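Chapter 4: Stringing and First Setup

Your Messina has been strung and tuned at the shop, but it has also been in a box, possibly a cold one, and a guitar likes a little attention when it gets home. Set aside an evening for this chapter. It's a lovely way to get to know the instrument, and once you've done it you'll never feel nervous about a string change again!

You will need: a tuner, a string winder with a cutter, the 2.5 mm hex key from the accessory pouch, a soft cloth, and a fresh set of strings. The factory set is the Tisa Medium Light. Any nickel set of similar gauge will work beautifully.

Before you start

1. Leave the guitar in its closed case for a few hours if it has traveled in cold weather.
2. Lay the case on a flat, padded surface, open the latches, and lift the guitar out by the neck and body together.
3. Turn both volume knobs down and unplug the cable.

CAUTION: Never cut a string that is under full tension. Slacken it first until it flops over the fretboard. Cut ends are sharp, so keep your face well back.

Changing the strings

4. Start with the low E. Turn the tuner until the string is loose, unwind it from the post, and draw it out through the tailpiece. Do the others one at a time, which keeps the bridge and tailpiece from falling off (they're held on by string tension only).
5. Feed the new string through the tailpiece from the back, ball end last, and seat it with a gentle tug.
6. Pass it over its own saddle and nut slot, then through the hole in the tuner post. Leave enough slack for two or three wraps on the wound strings and four or five on the plain ones.
7. Wind so that each wrap lies below the last. The string should run down toward the headstock as it leaves the post.
8. Bring the string up to pitch, stretch it by pulling it lightly away from the fretboard along its length, and tune again. Repeat until it stays put.

Note: A good stretch makes an astonishing difference. Most complaints about new strings going flat disappear right here.

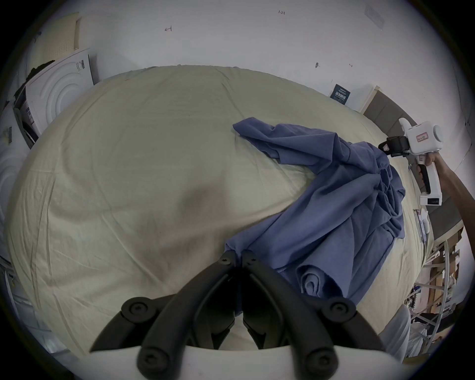

ADJUSTMENTS

Neck relief

9. Tune to pitch. Hold the low E down at the first fret and at the last fret, and look at the gap over the seventh. You want a sliver of daylight, the thickness of a business card or a touch less.
10. Too much gap? Remove the truss rod cover and turn the nut clockwise an eighth of a turn. No gap at all? Go counterclockwise by the same amount.
11. Retune and check again before you turn it any further. The neck may keep settling overnight.

CAUTION: If the nut feels stiff, stop. Forcing it can damage the rod, and that kind of damage isn't covered by the Plesum warranty.

String height

12. Raise or lower the bridge with the thumbwheels at each end. Small moves, please! Lower is faster under the fingers, higher rings out louder and cleaner.
13. Play every fret on every string. If you hear buzzing in one spot only, turn to page 20.

Pickups

The Firneo humbuckers leave the factory at a middle height that suits nearly everyone, but do experiment. Moving a pickup closer to the strings gives you more punch, and backing it off opens up a sweet, airy tone that's gorgeous for clean chords. Turn the two height screws evenly, half a turn at a time, with the strings tuned and the amp at a comfortable level. Write down where you started.

Intonation is covered in Chapter 5.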